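Search this site Search Go

Building Services Trades, Unit 6: Residential Water Heaters
Handout for the February session
Instructor: Anayeli Rosales

6.1 Scope

This unit covers storage-type heaters in single-family homes. Tankless units are in Unit 11. Read the section on expansion control before the shop period.

6.2 Parts of the tank

Cold water enters through the dip tube and is released near the bottom of the tank. Hot water leaves from the top. The anode rod is a length of magnesium or aluminum that corrodes in place of the steel. Once the core wire shows along most of its length, replace the rod.

The temperature and pressure relief valve is sized to the heater input. Do not install a valve with a lower BTU rating than the one on the heater's data plate. The discharge pipe runs downhill, has no shutoff and no threads at the outlet, and ends where a person will not be scalded.

6.3 Thermal expansion

Water expands as it is heated. In an open system the extra volume moves back toward the main. A check valve or pressure regulator at the meter closes the system, and the pressure rises with each heating cycle. Signs include a relief valve that drips after heavy use and faucets that surge when first opened.

Fit an expansion tank on the cold side, between the heater and the check valve. Set the air charge to the house pressure before connecting the tank to the line. Measure house pressure with a gauge at a hose bibb, all fixtures closed.

6.4 Draining and flushing

Shut off power or gas first. An electric element energized in a dry tank fails within seconds. Close the cold supply, connect a hose to the drain valve, and open a hot faucet upstairs to admit air. 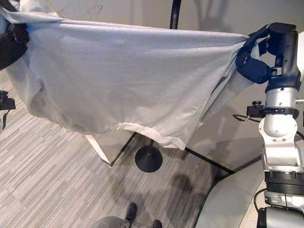

If the drain valve clogs with sediment, open the cold supply in short bursts to break it up. Flush until the discharge is clear. Refill completely, with the hot faucet open, before restoring power.

6.5 Shop period

Bring eye protection and gloves. Themis Manolakis will demonstrate element replacement on the Bakilana trainer. Record static pressure before and after the heating cycle on the sheet provided.

Reading for next time: venting of gas-fired units, draft hoods, combustion air.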